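4. Can it clear a table yet?

By this point in the project I'd stopped asking whether a machine can pick up a mug. Plenty of them can, if you put the mug in the right place and keep the light steady. What I wanted to know was duller and, I think, more useful. If you gave a machine the sort of carrying jobs that fill up an ordinary day, at home or in a small workshop, how many would it finish without somebody stepping in?

So we picked carrying. Fetch a box from the floor, put it on a table, go back for the next one. Take a tray from one table and set it down on another. Put something away under a worktop without clouting the legs. None of it is clever, and I do most of it before breakfast with a cup of tea in one hand. We ran 630 attempts at the Brinstead site and split them into floor-to-table, table-to-table and table-to-floor jobs, all using the same mobile base with the Bilgin arm and the Fulier planning software.

4.1 The layout

I wanted a room that hadn't been tidied up for the machine's benefit. Our first site, at Evside, had a smooth painted floor and almost no furniture, and the results from there looked so good that I didn't trust them. Brinstead is an ordinary carpeted office with metal tables and floor sockets. The pick-up and put-down areas are marked in yellow tape, on the carpet for the floor jobs and on the tabletops for the others (Figure 4).

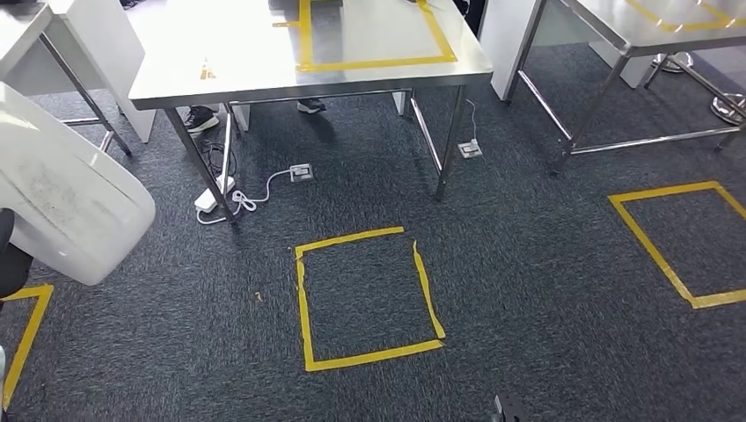 Household and Workshop Robotics Group

Figure 4. Taped areas on the carpet and on the steel tables at Brinstead.

A word about the tape, as two readers of an earlier draft asked. It's there for the scoring. A job counts as done if the object ends up wholly inside the outline, and as a near miss if any part of it sits on or over the line. The planner gets a rough position for each area at the start of a run and has to sort out the rest by itself. We put the tape down by hand and the outlines aren't perfectly square. I was tempted to redo them with a ruler, but then my kitchen shelves aren't perfectly square either, so they stayed.

The tables bothered me more. Brushed steel throws back the overhead light, and a bright patch moves across the top as the camera moves. The legs are thin, and the crossbars low down are easy for a depth sensor to lose against dark carpet. Then there are the cables. A person walking through this room sees a power strip and a few loops of flex and steps round them without a thought. The machine has to decide whether a thin white line on the floor is a cable, a bit of tape or nothing at all, and it has to decide before the wheels get there.

4.2 What happened

Floor-to-table was the hardest of the three, which surprised me. I'd expected reaching down to put things away to be worse. Of the 630 attempts, 183 needed a person to step in, and 156 of those were floor-to-table jobs. The grasp itself was seldom the trouble. Mostly the arm had hold of the box perfectly well and then the base wouldn't commit to a path — it would creep forward, stop, back off and try the other side of the table leg until the time limit ran out.

Table-to-table was far better. Once the machine was parked between two surfaces it worked steadily, if slowly, and put things down more neatly than I do. Glare caused some hesitation at the start of a run, and tilting the camera down a little helped. We left that change out of the scores.

Feet were a separate problem. We didn't ask people to leave their desks during runs, and a pair of shoes under a table looks, to this planner, much like any other low obstacle. That's fine while they keep still. When they shift, the map goes stale and the machine has to stop and look again. I don't see that as a fault, and I'd far rather it stopped. It does make everything slower, though, and a home has more feet in it than an office does (and pets, which we haven't tried).

4.3 So, can it?

For the workshop, I'd say nearly. If the tables stay put and the jobs run between surfaces of much the same height, I'd be happy to leave this machine to it for an afternoon and check on it now and then. For the home I'd say no, and I don't think a better gripper would change my mind. What we need is a machine that's less timid around small clutter without becoming careless about it. We've kept the sensor logs from every stopped run, and Section 5 goes through the ones where the base gave up beside a table leg.

Related items
Section 3: Choosing the jobs
Section 5: Why the base stops
Notes from the Evside runs
Scoring sheet for taped areas

Contact the group | © 2019 Household and Workshop Robotics Group | Back to top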